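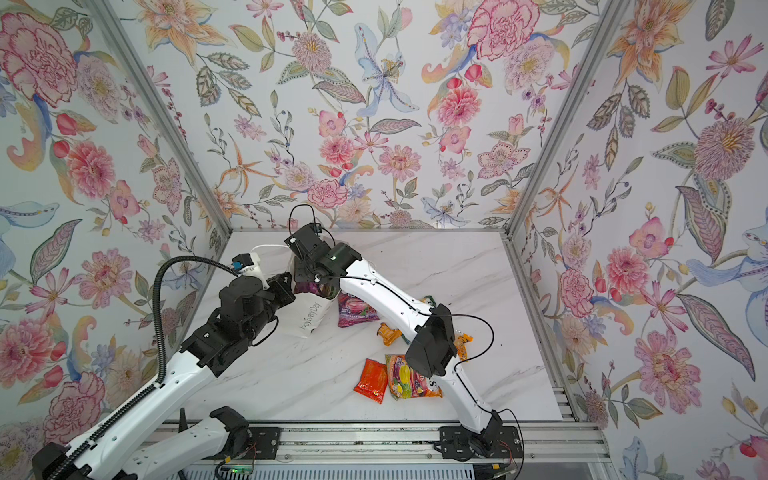
Section 4: Setting up the daily council round-up

The daily round-up is the edition of Allaveo that goes out to subscribers each morning with links to local political news, votes and notices. It is separate from the long-form edition described in Section 3 and has its own title, its own mailing list and its own sign-off settings. Choose the title before anything else, as it appears in the subject line of every email and is awkward to change later. Short and plain is best: the wording on the white bag, "For Every Day", would fit the title box and still leave room for the name of your town. The Gokville site used in these instructions calls its edition Gokville Council Daily.

Before you start

You will need:

An Allaveo account with Editor or Owner rights. Contributors can write items but cannot open the round-up settings.
A confirmed sending address. If yours still shows "Waiting" on the Account page, go back to Section 2.
The web address of the page where your council posts its agendas and minutes.
The names of the people who will be allowed to approve an edition.

Note: If you are moving from the old Modar plug-in, export your subscriber list first. Modar stops answering export requests once the new edition is switched on, and the only way to get the list back then is to switch the edition off and wait overnight.

4.1 Create the edition

1. Sign in and open Editions from the left-hand menu.

2. Choose New edition, then Round-up. Do not choose Bulletin. Bulletins go to everyone on every list, including people who only signed up for election night.

3. Type the title.

4. In Area, enter the council or ward you cover. To cover a single ward, type its name after the council name with a comma between them, as in Gokville, Koyama. The area controls which agenda items are offered to you each morning.

5. In Send time, pick the hour you want the email to leave. The default is 9 a.m. Editions about a council that sits in the evening do well with an early slot, but leave yourself enough time to read the overnight items before approving them.

6. Press Save draft. The edition now appears in the list with a grey marker. Nothing will be sent while the marker is grey.

4.2 Add your sources

Allaveo looks for new items in the sources you give it. It does not search the web at large.

1. Open the edition and choose Sources.

2. Paste in the address of the council agenda page and press Check. A green tick means the page can be read. A yellow tick means that it can be read but has no dates on it, and items from it will be listed in the order they were found.

3. Add local newspapers, broadcasters and blogs one at a time in the same way.

4. For each source, set Type to Official, News or Opinion. The type is printed in small letters beside the link when the email goes out.

5. Press Save.

Take some care over step 4. Readers of a political round-up notice quickly when a leader column has been filed as news, and they will write in. If a paper puts its reporting and its editorials at the same address, add the address twice, once for each type, and use the Path box to tell them apart. The Path box takes the part of the address that comes after the main name, for example /opinion/.

Caution: Do not add a councillor's personal page or a party's press page as Official. Only pages run by the council itself should carry that type. A press release from the leader of the council is an Opinion source unless it is published on the council's own site, and even then you may prefer to write a line of your own above it saying who issued it.

Sources behind a paywall can be added. Allaveo will show the headline and the link but cannot fetch the opening lines, so you will have to write the summary yourself.

4.3 Write and trim the items

Each morning the Items page fills with whatever your sources have published since the last edition was sent. Most of it will not be wanted.

1. Open Items and untick anything you do not want to carry. Planning notices are ticked by default – if you only want the contested ones, turn on Objections only at the top of the page.

2. Drag the remaining items into order. The first item supplies the preview text that people see in their inbox.

3. Write a summary under each one. The box accepts up to 400 characters. Spaces count.

4. If you are quoting someone, select the quoted words and press the Quote button. This locks the passage so that a second editor cannot tidy the wording by accident.

5. Add a comment of your own if you wish. Comments are set in italics under the summary and carry your initials.

6. Press Preview.

Note: The Quote button locks what you typed. It does not check it against the source. Copy the words from the original report and compare them again in the preview, particularly where you have used dots to shorten a passage. Shortened quotations are the most common cause of complaints about round-ups, and a cut that looks harmless to you may not look so to the person quoted.

Swearing in a quotation is held back by the mail filter unless it is masked. Use the Mask button, which keeps the first letter and replaces the rest with lines. If you mask by hand with stars, some mail services will still treat the message as junk.
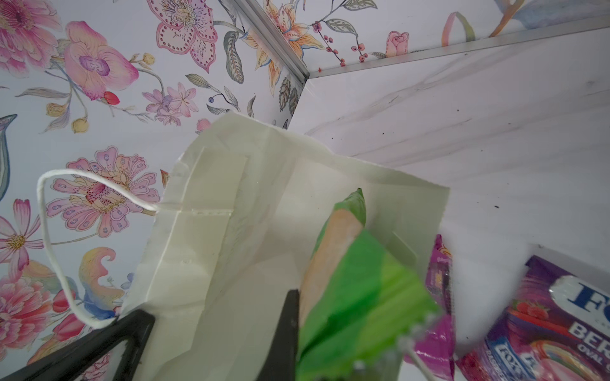
When the preview looks right, close it and press Ready for approval. The edition moves to the approval queue and can no longer be edited by the person who wrote it, unless that person is also the only approver on the account.

4.4 Set up approval

Approval can be switched off for one-person sites, but we advise against this for anything that deals with elected members by name.

1. Open the edition and choose People.

2. Press Add and enter the email address of each approver. In the Gokville set-up, Isamu Iwasaki writes the edition and Anderson Bastos approves it.

3. Under Fallback, choose what should happen if no one has approved the edition by the send time. The choices are Hold, Send without comments, and Skip the day.

4. Press Save. Each approver receives a message with a link and must follow it before their name turns black in the list.

Hold keeps the edition in the queue until someone approves it, however late that is. Send without comments strips out anything set in italics and sends the rest. Skip the day discards the edition but keeps the items, which come back the next morning.

Caution: Do not choose Send without comments if your summaries contain opinion. The setting removes only the text in the comment boxes. It cannot tell that a summary is unfriendly.

An approver can make small changes before approving. Each change is shown to the writer in the History panel with the approver's name against it. If the change is to a locked quotation, the approver is asked to give a reason, and the reason is kept with the edition.

4.5 The pre-election period

Many councils publish rules on what they may put out in the weeks before polling day. These bind the council and its staff, and a private round-up is not usually covered, but your official sources will go quiet and the balance of the edition will change.

1. In Settings, choose Election period and enter the start and end as given in your council's notice of election. For councils that vote in May, the start normally falls in March or soon after.

2. Turn on Candidate labels. Any name on your candidate list will then be followed by the party or the word Independent the first time it appears.

3. Upload the candidate list. It must be a plain list with one name to a line, then a comma, then the party. Copy the names as they are printed on the ballot paper, including middle names if they are shown.

4. Check the preview with labels on. A candidate who shares a surname with a serving councillor may be labelled wrongly, and this has to be corrected by hand in each item.

Note: Labels are added when the edition is sent, so they do not count towards the character limit for summaries.

4.6 Send a test and go live

1. Choose Send test and enter your own address and that of one approver.

2. Open the test on a telephone as well as on a computer. Long ward names can push the date on to a second line in the heading.

3. Follow every link. Agenda links are the ones most likely to fail, as councils often move the papers to a new address after the meeting.

4. Import your subscribers under Lists. The standard plan allows 2,000 addresses. Names over the limit are kept in a waiting list and are not sent anything.

5. Press Go live. The marker beside the edition turns green and the first round-up leaves at the next send time.

If the marker stays grey, open People and look for an approver whose name has not turned black. If everyone has confirmed, check that the sending address has not expired.

4.7 Corrections

A round-up that has been sent cannot be called back. To correct one, open it under Sent, press Correct and type the correction in the box. It is added to the web copy straight away, with the time, and is placed at the top of the next morning's email.

Tick Send now only for serious errors, such as a vote reported the wrong way round or a remark given to the wrong councillor. The web copy keeps both the original wording and the correction. To remove the original wording altogether you need Owner rights, and the steps are given in Section 9 with the other legal settings.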